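Courses > Popular Fiction on Screen > Handout 2

From the page to the film: reading the adaptation

Please read the first 21 pages of Mandagi before class. We compare them with the opening of the film, which lasts 13 minutes.

A novel can stay inside the head of one person. The film must give this fear to the actor, the sound or the room. 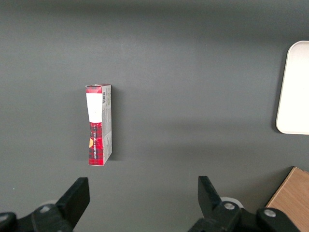
In the book, the narrator tells us on page one that she does not trust her brother. In the film we learn it only at dinner, from a long silence. Mark in your copy every sentence which cannot be filmed directly.

Terms for this week: point of view, voice-over, ellipsis.
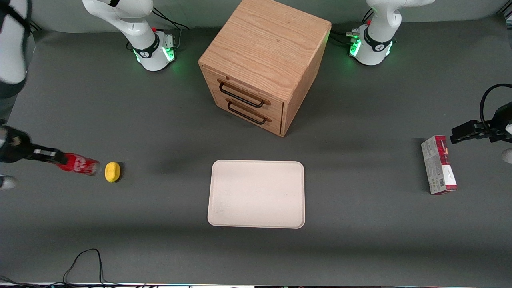

An ellipsis is a jump in time. The film leaves out the whole winter, and two characters disappear with it. Bheki Hendricks will present on this part.

Homework: write up to two pages on one scene that was moved or cut.

Contact: Suha Saliba, Pumcombe | Back to top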